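Prusto open day in Jurkville, notes and questions
Board: Grippers and end effectors

mesh_offset
Went to the Prusto open day at the Jurkville site on 18 November 2025. Posting notes for anyone who was on the fence. The layout was one long hall, a sign-in desk, and stations along the wall. I skipped the palletizing cell and spent most of my time at the hand-held gripper station, where visitors could try the tool themselves.

Tania Weerakoon ran that station and took technical questions, which I appreciated. Her handout says the current task set has 3,744 recorded runs in it. I asked how many of those were thrown out and she said the number was after rejects. She did not have the reject rate with her.

Session length was 14 minutes per group. Too short. Two people in my group never got a turn.

kettlefish
Was the tool the Sultana or the older one? The Sultana had slop in the linkage when I tried it in July.

mesh_offset
Sultana, according to the handout. I moved the jaws by hand and felt a little play at full open, less when closed. I had no gauge with me, so take that for what it is worth. Views from the tool side, since somebody will ask about the pads and the bushings:
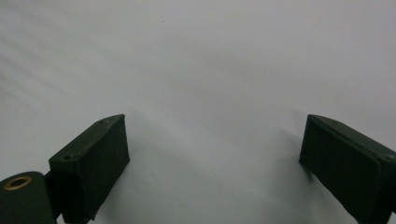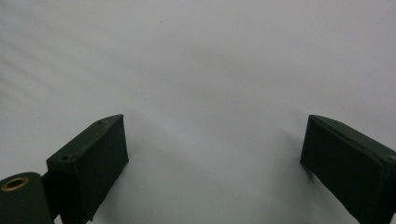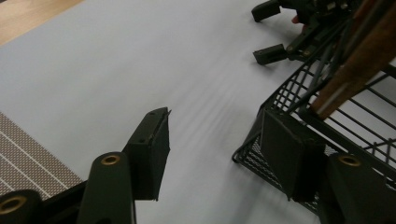 My main complaint is that the pads are flat and stiff. On a thin round part you get line contact and the part rolls as you close. Tania said they have a softer pad on test at Ilthorpe but would not give a date. She also said pad changes are two screws and no recalibration. I would want to see that second claim measured.

dunnage
No recalibration is plausible if the pad thickness is held tight. The mount sets the geometry and the pad just sits on it. We swap pads on our line every shift and never touch the offsets.

kettlefish
Your line has fixtures. With a hand-held tool you are using the recorded jaw width as data. Change the pad thickness by half a millimeter per side and every width in the set is off by a millimeter. It needs at least a zero check after each swap.

dunnage
A zero check is closing the jaws once and reading the number. I would not call that recalibration.

kettlefish
Then we disagree about the word. The handout should still say to do it.

mesh_offset
It does not say. I just read it again, both sides. The only setup step listed is to charge the tool and wipe the lens.

torque_and_tea
I was in the group after yours. Different impression on the pads. Stiff is fine if you want repeatable contact. Soft pads creep and then your close position drifts over the day. My issue was the work surface. A pale sheet with that little detail on it gives the tracking almost nothing to hold on to when you are in close. I asked about lost tracking and was told it is flagged and the run is dropped.

mesh_offset
That would be part of the reject rate she did not have. Good question to have asked.

dunnage
Could they put a printed pattern on the table? Cheap fix.

torque_and_tea
They could, but then the table in the data looks like no table anyone owns. I raised it and the answer was that they would sooner lose a few runs. I can see the argument. I still think they should publish how many.

kettlefish
Anything on brass versus polymer for the bushings? Brass will wear on an unlubricated pin.

mesh_offset
Asked. No wear figures yet. She wrote the question down and took my email. If I get a reply I will put it in this thread.

dunnage
Is there a second date? I could not get off work for this one.

torque_and_tea
The desk said spring, at Ilthorpe, with sign-up through the Prusto mailing list. Parking at Jurkville was bad, so I hope the other site has more of it.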